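4.2 Camera placement in the bag-packing task

The tests in Section 4.1 compared the Fesen and Branach controllers with every camera switched on. We kept the Branach controller for the rest of the work and asked how much each view adds when the target is soft and has walls of its own. Packing a shopping bag is a useful case. The mouth of the bag moves when it is touched, the inside is hidden from most directions, and the arm doing the packing often hides what is left.

The cell is the same as before. Two arms with parallel grippers stand on a linear rail at the front edge of the work surface. Goods are kept in perforated plastic baskets and on a small two-tier shelf at the back, and the open canvas tote stands towards the left. The three walls are covered in a flowered paper, which we left up for all the runs reported in this section. A plain white background had made the fixed view look better than it later proved to be in the pilot runs of February, and we did not want to repeat that.

Three camera settings were compared. In the first, the controller was given the fixed view only. In the second, it was given the two wrist views only. In the third, it was given all of them. The demonstrations used for training were the same in each case, 972 in total, recorded by five operators. Views that a setting did not use were dropped before training, so that no setting had the benefit of a different operator or a different layout of goods. The items were plastic fruit and vegetables, snack packets and sweets, with their places changed between runs.

The operators were allowed to use either arm to steady the bag. We gave no rule for this, and habits differed. Kevin Espinoza and Lenni Vuorinen took hold of the near wall in most of their runs, while the others tended to keep one gripper beside the opening and go in only when an item had caught on the rim. We did not sort the recordings by habit. The wrist views are affected by it more than the fixed view is, and a reader who wants to repeat the test may prefer to set a rule at the start.

Figure 3 gives the two kinds of view. The fixed camera, in (a) and (d), takes in the baskets, the shelf and both arms, and it can be used to plan the reach from basket to bag. It is weaker at the bag itself. What can be seen inside depends on how far the canvas happens to have fallen open, and the depth at which an item lies is hard to judge. The wrist views in (b) and (c) look down into the bag and have the fingers in sight together with the goods. They lose most of the rest of the cell.

Figure 3. Views from the bag-packing cell: (a) and (d) fixed camera, (b) and (c) wrist camera.

(a)

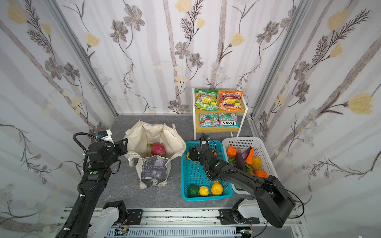
(b)

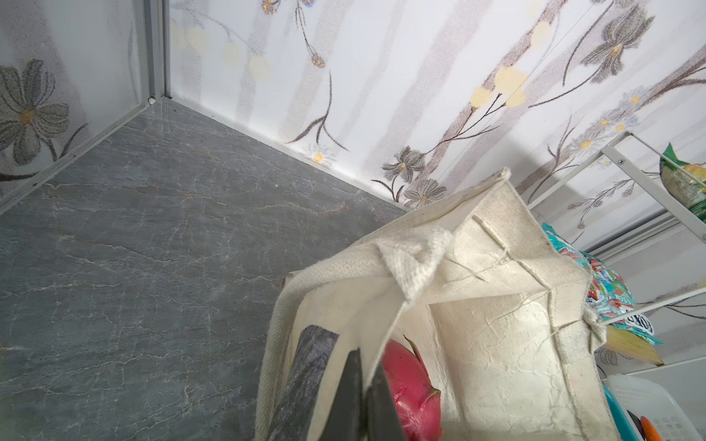
(c) 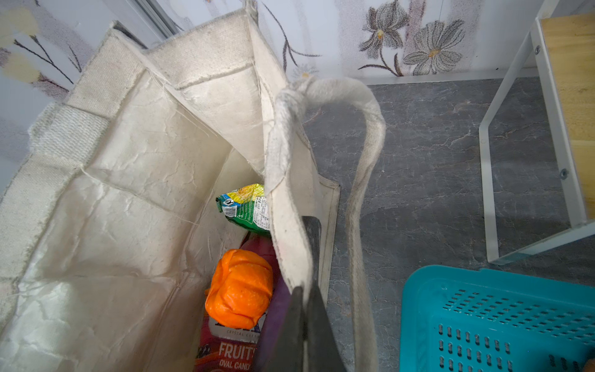

(d)
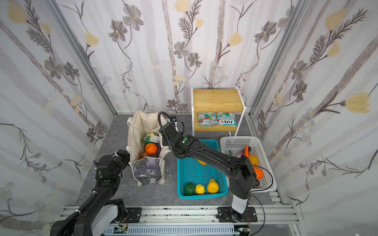
Khrystyna Fedoruk, in her comments on our first draft, asked whether a second fixed camera straight above the bag would do the work of the wrist views at lower cost, and whether we were crediting the wrist mounting with something that belonged only to the steeper angle. She added that a wrist camera is one more thing to knock out of line, and that groups with one spare camera would want to know where to put it first.

We think the question is a fair one, and we can answer only part of it. We tried an overhead camera for a short time, using a Dromeck unit on a bar across the cell. It saw well into the bag as long as both arms were away. Once a gripper came over the opening, the wrist and the last segment of the arm covered much of what we needed, and this was the moment at which the view mattered most. The wrist camera travels with the arm and does not suffer in the same way, although the fingers, and any fold of canvas between them and the goods, can still hide an item. We did not train a full setting on the overhead view and so give no success rate for it.

On the matter of knocks she is right. The camera mounts did shift, and we checked them against a printed target at the start of each session. Thirteen evaluation runs were thrown out after a check showed that a wrist camera had turned on its mount. They were run again with the same starting layout. No runs were thrown out for a fault in the fixed camera.

The fixed view alone was enough for picking from the baskets when the goods were well spread. Its failures came mostly at the bag. The gripper let go too early, so that the item came down on the rim, or it went too low and pushed the canvas over. The wrist views alone gave the opposite pattern. Placing was steadier, but the arm was slow to find its next item and sometimes went back to a basket position where there was nothing left to pick. With all views the controller did both parts acceptably, and this is the setting used in Section 5.

Two kinds of failure were common to all the settings. The first was a handle falling across the opening. The controller treated a fallen handle as part of the rim and tried to go round it — at times by a long way — where an operator would have gone under it or moved it aside. The second was grasping a flat packet from the shelf, which calls for a low approach between the upper and lower boards. Roxana Valderrama's recordings contain most of our examples of that approach, and we suspect that there were too few of them.

The main limit on these results is the bag. We used one design of tote throughout, made of stiff canvas that partly holds itself open. Nelly Bermúdez has since run a small set of trials at Quintero with a thin carrier bag, using our trained controller without changes. The bag closed as soon as the first arm drew back, and the trials were stopped. Those recordings are not included in the tables. A thinner bag would probably need one arm to hold the mouth open from start to finish, and the comparison of views would have to be made again under that condition, with the holding arm's camera treated separately from that of the packing arm.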